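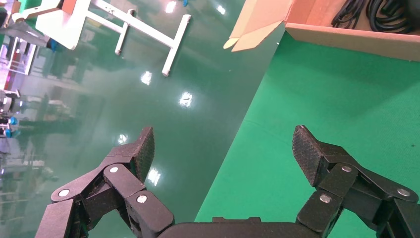 Does Green Really Calm You Down?
Checking a claim about color

You have probably heard that green is a calming color. Maybe a grown-up told you. Maybe you read it on a poster at the dentist. People say it so often that it sounds like a fact, the same kind of fact as "ice is frozen water."

But is it? Let's be picky. Being picky about what people tell you is a big part of science, and you don't need a lab coat to do it.

First, what is a color?

Light from the sun or a lamp is a mix of many colors. When the light hits a leaf, the leaf soaks up a lot of the red and blue parts. More of the green part bounces off. Some of that light goes into your eye, and your brain says "green."

At the back of each eye are tiny parts called cones. Most people have three kinds. Each kind responds to a range of light, and your brain compares the signals from all three. Some people have cones that work differently, so red and green can look nearly the same to them. We call this color blindness, though most people who have it still see plenty of colors.

That already makes the claim a bit wobbly. If green calms everybody, what does it do for a person who can't easily tell it from red? The posters don't say.

What do people mean by "calming"?

This is where a picky person gets busy. "Calming" could mean your heart beats slower. It could mean you feel less worried, or sit still longer, or just that you like the room you're in. Those are four different things, and you would have to test them in four different ways.

If someone tells you a color is calming and can't say what they mean by it, they haven't told you very much.

A test that wasn't very good

The paint shop Nirnon, in the town of Fudov, once had a sign in its window. It said: "10 out of 13 customers felt calmer in our green room!" The paint in the room was called Flomeo Green, and the shop sold it by the can.

Ten out of 13 sounds like a lot. Now look for the holes.

Who picked the 13 people? They were customers, so they may have liked green paint before they walked in. What did they sit in before the green room? If they had been standing in a noisy shop, any quiet room with a chair might have felt nice. Did anyone try a blue room, or a plain white one? The sign doesn't mention it. And who was asking the question? The people selling the paint.

None of this proves that Flomeo Green doesn't work. It only means the sign can't tell us. Those are different things, and it's easy to mix them up.

How could you test it better?

You would want two groups of people, put together by chance. Drawing names from a hat is a good way. One group sits in a green room. The other group sits in a room that is the same in every way except color - same chair, same light, same amount of time. Then you measure something, such as heartbeats in one minute, before and after.

You would also want plenty of people, well over 20. With a tiny group, one kid who ran up the stairs can mess up the whole answer.

And you'd have to choose one green. Lime green and pine green are not the same at all. A bright color and a dull color can feel very different even when they have the same name. Look at a green sweater outdoors, then look at it under a yellow lamp. Which one is its "real" green? 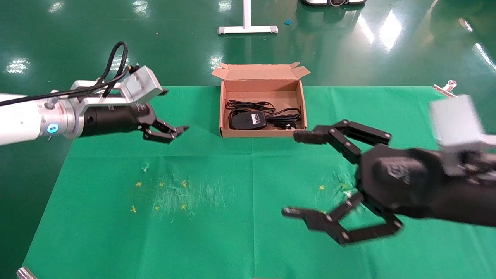
A green cloth covering a table, with an open box in the middle.

But what about trees?

Good question. There are studies in which people felt better after spending time in parks and woods. Some people use those studies to say that green is calming.

Slow down, though. A park has fresh air. It has birds, and space to walk, and usually fewer cars. If you feel better after a walk in the woods, is it the green? Or the walk? Or not being in math class? When several things change at once, you can't just pick your favorite and say that one did it.

Woods in December can be brown and gray, and plenty of people enjoy walking there too.

Does everyone feel the same about green?

No. What a color means to you depends a lot on where you live and what has happened to you. Green might make you think of your soccer team. It might make you think of the time you were sick after eating peas. In some stories green is the color of spring, and in others it is the color of poison, slime, and jealous people.

Hospitals are another puzzle. Many surgeons wear green or blue clothes. You may hear that this is to keep patients calm, but there is another reason people often give. Surgeons spend a long time looking at red. After staring at red, your eyes can leave a greenish patch floating on anything white. It is harder to notice that patch on green cloth.

Try this one yourself

You need a sheet of white paper and a bright red marker.

Color in a red circle as big as a large coin. Put a second white sheet beside it. Stare at the circle while you count slowly to 20, then look at the white sheet. Many people see a pale blue-green spot. Some don't. If you don't, try better light, and write down what you saw either way.

So, is green calming?

Maybe, for some people, some of the time. If you like green and want a green bedroom, go ahead. Liking it is a fine reason. Just be careful about paying extra for a can that promises to help you sleep.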